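How to compare two grippers on a humanoid arm with a kitchen sponge

In this tutorial I explain how we compare two grippers on the same arm before we decide which one stays on the robot. You do not need a force sensor or a special test bench. You need two baskets, one ordinary dish sponge with a scrubbing side, and some patience.

A sponge is a good test object for soft grasping. It forgives small position errors, but it shows very clearly when the fingers close too much. The two sides also behave differently, so the same command can give two different results.

What to prepare

Put both baskets on the desk inside the comfortable reach of the arm. Comfortable means that the elbow is not fully straight at the far basket. Mark the corners of each basket with tape, so that you can put it back in the same place after somebody moves it.

Set the desk height one time and write it down. We lost an afternoon in January comparing results from two different heights.

Route the gripper cable with a free loop under the forearm. Move the wrist by hand through its full range with the power off and look at the loop. If it becomes tight at any point, give it more length.
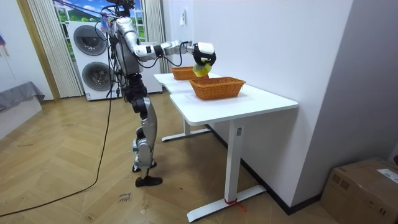 Photo: Darcy Wong / Jodholm

The trial

1. Start with the sponge in the near basket, yellow side up.
2. Move the open gripper above the sponge and stop. Check that the fingers do not touch the woven rim.
3. Go down, close the gripper and wait until the motor current is stable.
4. Lift straight up until the sponge is higher than both rims. Only then move sideways to the far basket.
5. Go down a little, open, and go back to the start position.
6. Write down the result before you touch anything.

Repeat this 21 times for each gripper. After 11 trials turn the sponge, so that the scrubbing side is up for the rest. Use the same arm speed for both grippers, also when one of them looks ready for more.

We count a trial as good only if the sponge lands completely inside the basket. A sponge that rests on the rim is a fail. It is a strict rule, but it saves discussion later.

Closing force

Our controller, the Predov, takes the closing force as a raw value. For the Disis gripper we start at 3000 and go down in small steps until the sponge slips, then we go back up one step. For the Nygård gripper you must find your own start value, as the scale is not the same. Please do not copy the number from one gripper to the other. I did this once and the finger caps needed new glue.

What we found

The Nygård closes faster, but it had 7 fails, most of them with the scrubbing side up. The Disis had two. It is slower and its cable is thicker, so the loop needs checking more often - I now look at it before every series.

If your fails come all at the far basket, check the arm before you blame the gripper. In our case a loose wrist screw gave the same pattern. Tighten it, repeat the series from the first trial, and keep the old results in a separate file.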